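Ask Again When It Can Find the Cap
11/2/20

The engineer running the chores project at Mahmoudi has been asked the same thing so often that she answers before I finish. "No. You can't buy one. You wouldn't want to."

I had gone in expecting a sales pitch. Every year or so somebody announces that the laundry is about to do itself, and every year I carry mine down three flights like everyone else. She has been at this since May and has the numbers in a spreadsheet, which she turned around so I could read it. Her group logged 3,597 attempts at small household jobs: picking up a bottle, standing it up, moving it over, letting go. She counts 590 as clean.

"Clean means I'd let it do that in my mother's kitchen," she said. "There's a bigger number if you count the ones where it sort of got there. Marketing likes the bigger number."

I asked why a bottle should be so hard. Stores are full of them. Children manage.

"Pick up the detergent at home tonight and pay attention," she said. "You'll squeeze it a little, feel it slide, squeeze more. You'll turn it so the cap is where you want it. You do all that while talking on the phone. We have to get every piece of that out of a hand that barely feels anything."

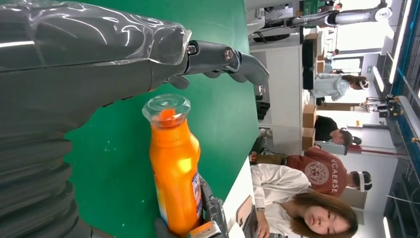
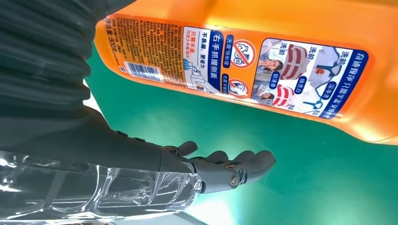

She is just as hard on her competitors. Niketti put out a video last spring of a machine folding towels, and she has watched it more times than she'd like. "Look at the clock on the wall in that thing. It jumps." Dunetti, which sells arms to warehouses, she respects a bit more, mostly because it has stayed out of the home. "A warehouse gives you the same box a thousand times. Your laundry room gives you whatever you left there."

So is shop-floor work closer? She made a face. Ferkis tried a packing line with three stations and kept people at all of them, she told me, and the people spent a good part of the shift setting things straight for the machine. "If you have to tidy up for it, who's working for whom?"

I said this was a strange way to talk about her own field. She shrugged — she'd rather be dull and right. She does think the hands are getting better. They break less. They cost less to fix. What hasn't moved much, in her view, is what happens when something lands a couple of inches from where it was supposed to be.

I pressed her for a date anyway: a machine that takes a full basket, sorts it, measures the soap and starts the wash, with no one standing by. She wouldn't give me one. She offered a test instead.

"Put it in a house it has never seen, with a brand of soap it has never seen, and leave. Go to the movies. When a company will let you do that, and pay for the floor if it's wrong, call me."

I asked whether Mahmoudi would take that bet today.

"With my floor?" she said. "No."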